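Pludau 共享空间管理处

【关于公共储物柜使用与整理的说明】
各位使用者:近期我处收到多项关于公共储物柜的咨询,现以连续数条的形式统一答复,请依次阅读。本说明自 10 Jul 2024 起执行,此前张贴于各楼层的旧版须知同时作废。

(1/7)适用范围
本说明适用于 Pludau 活动室、Bunine 排练室及两室之间走廊内的全部立式柜。Piras 楼的柜体由该楼另行管理,使用办法以该楼公告为准,我处不受理相关申请。

(2/7)申请与期限
储物柜按团体申请,每个团体最多使用 2 个柜位。申请表可在服务台领取,填妥后交回,我处将于 5 个工作日内答复。使用期至 12 月底统一截止,需要续用的团体请在截止前重新提交申请。逾期未清空的柜位,物品将移至服务台后方库房暂存。

(3/7)柜门贴纸
不少团体来信询问柜门上是否可以粘贴贴纸。经研究,我处同意保留现有贴纸,不作统一清除。活动室内那台米白色高柜,门上有场记板、古典雕像头像等图案的贴纸,使用者多以此辨认柜子,今后予以保留。
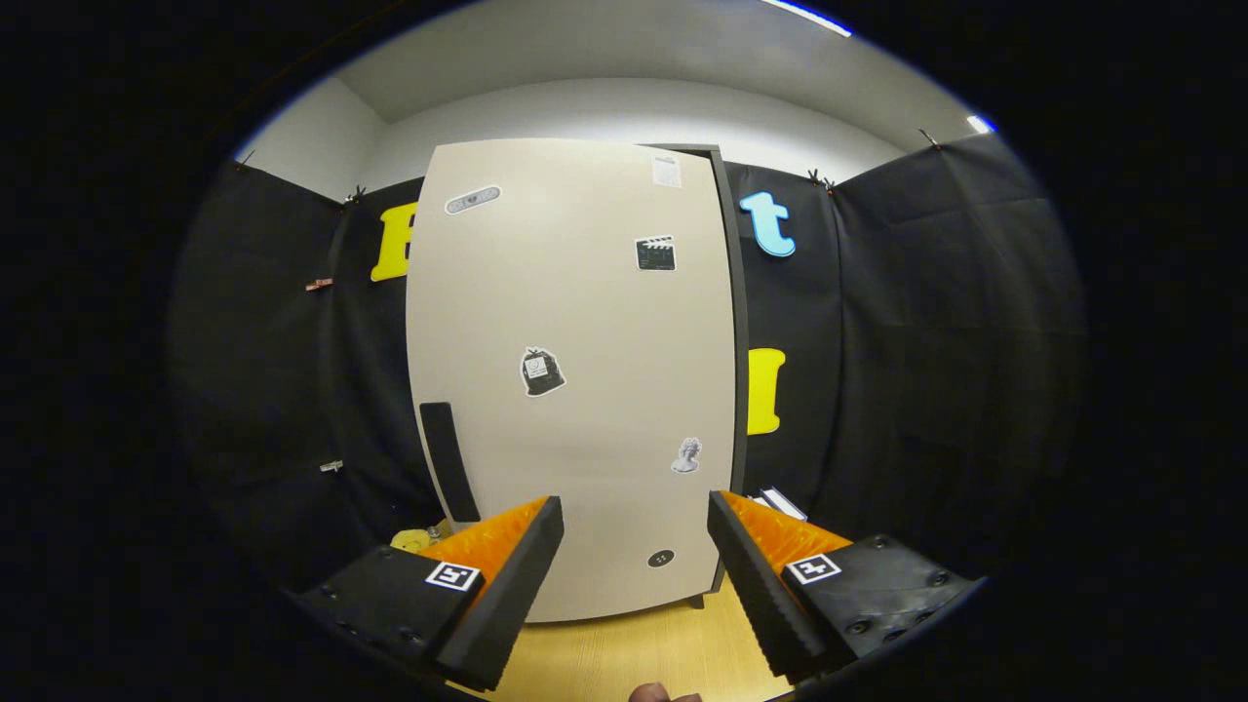 新增贴纸请遵守以下规定:不得覆盖黑色竖向把手;不得贴在柜门与柜体相接的深灰色边条上;不得遮挡柜门右上角的白色纸质标签。请选用可完整揭除的材料,勿使用泡沫双面胶。因揭除不当造成门板漆面损伤的,由申请团体承担修补费用。

(4/7)黑色布幔与装饰字母
活动室墙面的黑色布幔属固定布置,请勿自行拆卸或移位。布幔上的彩色装饰字母如有脱落,请交至服务台,由工作人员重新固定,请勿自行用别针或胶带处理。柜体与布幔之间不得塞放折叠椅、纸箱、卷轴等物品。需要临时撤下布幔的活动,应在申请场地时一并注明。

(5/7)柜内物品
柜内可存放服装、道具、文具及小型器材。食品、饮料、易燃喷剂、颜料稀释剂及湿雨具不得入柜。较重物品请放在底层。每件物品应标明团体名称,未标明的,清点时按无主物品登记。柜顶不作存放之用,现有堆放物请各团体尽快取回。

(6/7)清洁
柜门表面请用微湿软布擦拭,不要使用含酒精的清洁剂,以免贴纸边缘起翘。柜内由使用团体自行清洁。我处已委托 Plaltach 保洁公司负责柜体外侧及周边地面,保洁期间请勿在柜前堆放物品。

(7/7)报修与咨询
柜门无法闭合、把手松动或柜体晃动时,请停止使用并到服务台登记,登记时写明柜子所在房间和柜门特征即可。请勿自行拆卸门板。有关本说明的其他疑问,可在本条下方留言,我处于工作时间内统一回复。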